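Cell Notes: Looking After the Hand-Held Grippers

August 27, 2026

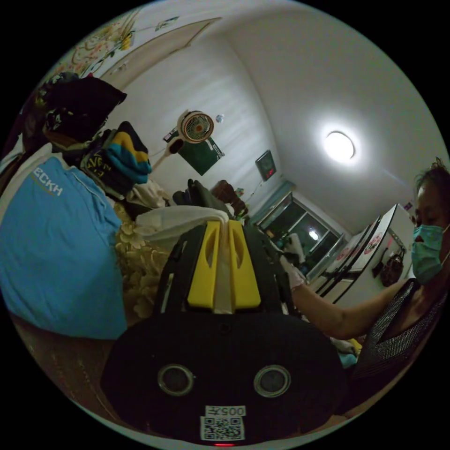

Gripper with label 005 during cloth handling, white cloth held between the yellow fingers.

The hand-held grippers used for cloth work now have a written care routine. It replaces the three separate check sheets that came with the Trodell stands and applies to every unit on the Vostus list, including spares. The routine covers the fingers, the two front openings, the label, the fasteners and the log. Charging is handled in the Dandeck sheet and has not changed.

Fingers

Most faults reported since June were finger faults. A slotted finger flexes a little each time it closes, and cloth work closes it a great many times in a shift. Lint packs into the slot and stiffens it on one side. The pair then closes slightly out of line, and thin fabric slides out at the tip while thick fabric still holds. An operator who handles mostly towels may not notice.

Clear both slots with the soft brush at the start of each shift and again at the midpoint. Do not use a blade or a metal pick. Wipe the inner faces with a dry lint-free cloth. Alcohol wipes are allowed on the black body but not on the fingers.

Next, close the gripper slowly on a single sheet of plain paper and pull the paper straight out. It should drag evenly. If it turns as it comes out, one finger is doing more work than the other. Loosen the mount screws on both sides, close the fingers on the flat setting bar, and tighten the screws a little at a time, alternating sides. Repeat the paper test. If it fails again, fit a new pair. Fingers are replaced in pairs only, and an old finger is never kept back to match with a new one.

The replacement interval is 27 shifts, or sooner if there is any whitening of the material at the ends of the slot. Whitening is an early sign of cracking and the unit comes out of use the same day.

Front openings

The two round openings are cleaned with the blower first and the lens cloth second. Wiping a dusty opening scratches it, and a scratch there cannot be polished out. Keep fingertips off the silver rims when passing the unit from one person to another. Gloves pick up fiber from the fabric and leave it on the glass, so change them before cleaning.

After cleaning, run the start-up check and compare the two sides. A haze on one side only is usually a smear. A haze on both sides after the unit has come in from a cold vehicle is usually condensation, and it will clear without wiping if the unit is left on the stand.

Labels

The code label on each body is what ties a recording to a unit. A label that is lifting at a corner should be replaced, not taped over. Tape reflects light and the reader will sometimes refuse the code. Clean the surface, let it dry fully, apply the new label in the same position and orientation as the old one, and scan it before the unit goes back out. Part number for the label sheet is Dandeck 158.

Fasteners

Check the screws between the finger mounts and the black frame once a week. Use the short driver from the Hellström kit, which slips before the thread is damaged. A standard driver has stripped two mounts this year. Thread lock is not used on these screws. If a screw keeps backing out, the insert behind it is worn and the frame should be sent in.

Log entries

Write the unit number, the shift count, the result of the paper test and anything replaced. "Checked OK" is no longer accepted as an entry. Units with a blank log go back to the bench and are treated as due for new fingers, whatever their condition.

Stock

The store holds 100 finger pairs in yellow. The older gray pairs are slightly narrower and must not be fitted to the current mounts. Any gray pairs still in drawers should be returned to the store for disposal.

Home sites should keep one spare pair, one brush and one blower in the case at all times. Requests for replacements go in with the weekly log.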